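The dishwasher will still be there tomorrow

I went to the open day at Haderix because my sister-in-law had a spare pass and because I have spent most of my adult life unloading dishwashers. I came home with a tote bag, a brochure and a low opinion of the word "autonomous."

Let me be fair first. The people were kind, the coffee was decent, and the kitchen they work in looks like a kitchen. I had expected a gray room with a foam cup on a pedestal. They have an oak countertop with a bread bin and a French press on it, the kind of clutter I would shove aside if company was coming. Yaneth Correa, who ran our tour, said they want the machine to learn in a place that people would recognize. Good. I recognized it.

What I did not recognize was the pace.

Our group stood behind a strip of tape on the floor while the arm went to work on the upper rack. It reached down. It stopped. It thought, if that is the word, and it came at the rack again from a slightly different side. A man next to me checked his messages, wrote a reply, and put his phone away, and the fingers were still down among the wires. When something finally came up and got set on the counter, people clapped. I clapped too. You clap when a toddler gets a spoon into its mouth, and then nobody asks the toddler to cater a wedding.

The brochure says the system has done this 1000 times. I asked what "done" meant. Did it mean a thousand items lifted out, or a thousand tries? Correa passed me to Jhonatan Quintero, who passed me to a poster. The poster had a bar chart on it and the number 628, with the label "full completions." So I suppose it was tries. He was pleasant about it and told me the figure was higher than last year's. I believe him. I also know that if I put away 628 glasses out of 1000, my family would start eating off paper plates.
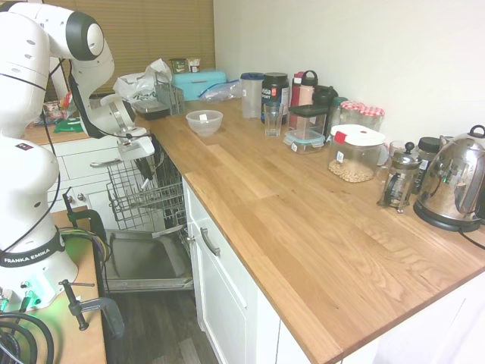
Then there is the matter of the table. The arm doesn't go anywhere. It is bolted or clamped or otherwise made to stay put, and everything it does has to happen within reach of that one spot. My dishwasher is emptied into four cupboards, one of which is across the room and sticks in wet weather. The good platter goes on top of the fridge. The lids go in a drawer that only shuts if you press down on the lids while you push. I asked whether the arm would someday ride on wheels, and Quintero said that was "a separate workstream." I wrote that down. I plan to use it the next time someone asks me to clean the garage.

I don't want to be the crank at the back who laughs at the first airplane. People at these events are always ready for that person. Anselmo Condori, a retired machinist in our group, made the case for the other side on the bus back, and he made it well. He said every machine he ever ran was slow and stupid in its first version, and that the shop kept the stupid version running because you learn more from a bad part than from a good one. He said the arm was smoother than anything he worked beside in thirty years. He was moved by it, I think. I liked him a lot and I still think he was answering a question that wasn't the one on the banner.

The banner said HELP AT HOME IS HERE. It was stretched over the door and it was printed again on the tote bag. If it had said "We are trying to find out how hard it is to pick up a cup," I would have no complaint and you would be reading about something else. That is a fine thing to find out. I would pay a little tax toward it. But the open day was not for other engineers. There were retired people there, and a woman who looks after her husband full time and had driven 63 miles. She asked whether there was a waiting list. There is one. It costs 400 dollars to join, refundable, and there is no date on it.

I asked about the date. I was told the company would have "more to share in February." More to share is what my dentist's office says about the parking lot.

What bothers me is how the demonstration was set up. We saw one job, on one rack, in one room, with two staff members close by. Fine, that's what a demonstration is. But the talk afterward slid from that rack to laundry, to cooking, to helping someone out of a bathtub, as if these were stops along the same road and the bus was already moving. A fork holds still. My mother, getting out of a bathtub, did not hold still, and she had opinions about where you put your hands.

Correa, to her credit, looked uncomfortable during that part. When I caught her by the coat rack she said the slides came from another office. I asked what she would put on the banner if it were up to her. She laughed and said she would need to check with someone.

So here is what I would like from Haderix, or from Cludgate, who I'm told are holding their own event across town. Show us a whole load. Leave the failures in. Put a clock on the wall where we can see it, and tell us how often a person has to step in and what they do when they get there. Take the date off the waiting list page or put one on it, and stop charging for the privilege until you have. I would go back for that, and I'd bring the woman with the long drive if I had thought to get her number.

I got home a little after six. The light on my own dishwasher was green. I emptied it with my coat on, and the platter went up on the fridge.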